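Blackout fabric: what the light leak tests showed
Building Services Notes, Dec 5, 2024

Several groups have asked which black fabric to order for curtains, booths and window covers. The old answer was whatever the last person bought. Since June we have kept a record of tests on two materials from the stock list, Prernik and Lilteo, and the results are clear enough to set a default.

Prernik is a woven polyester with a brushed face. Lilteo is a knit with a thin coating on the back. Both are sold as blackout grade. That term has no fixed meaning among the suppliers we use, so each roll was tested the same way: a lamp on one side, a light meter on the other, room lights off, one layer of cloth pulled flat. Fadime Bozkurt ran the tests and wrote up the method, which is in the shared folder under Textiles.

A single layer of Lilteo passed no light the meter could register. Prernik passed a small amount through the weave, and more when it was stretched. Two layers of Prernik matched one layer of Lilteo. After nine washes the coating on Lilteo had started to crack along the fold lines, and pinholes were visible against the lamp. Prernik did not change with washing.

The recommendation follows from this. Use Lilteo where the cloth is hung once and left alone. Use Prernik, doubled, where it will be taken down, folded or cleaned more than once a year.

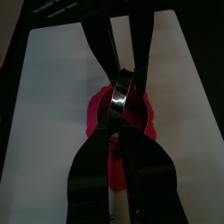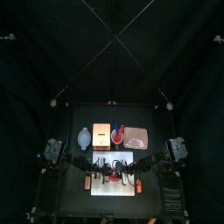 Second picture: black fabric walls and ceiling, with two thin cables crossing above the table.

Most leaks come from the edges and not from the cloth. Overlap adjoining panels by the width of a hand and clip them on the outside face. Hems should touch the floor with a little slack. A hem that stops short lets in a strip of light that reflects off a pale floor and reaches farther than expected. Grommets leak too – use a sewn sleeve where the support allows it.

Shine is a separate question from blocking. The coated side of Lilteo reflects light at low angles and should face out. The brushed side of Prernik should face in. If panels have already been hung the wrong way around, turning them is quicker than adding a second layer.

Fabric on the stock list comes with a flame treatment certificate, and the certificate number has to be written on the panel tag. Washing may reduce the treatment. Check the care sheet first, and do not use softener. Panels without a tag will be taken down at the next inspection.

The bulk order through Gitent came to 1,636 dollars including freight. The rolls are stored on the lower rack beside the cutting table. Sign out what you cut, by length, and put offcuts longer than your arm back on the rack. Shorter pieces go in the scrap bin, where they are free to take for lens wraps and shelf liners.

Requests for sewn panels go to Parisa Dehghan. Give finished width, finished drop, hanging method and which side faces in. Sketches are fine as long as the dimensions are legible.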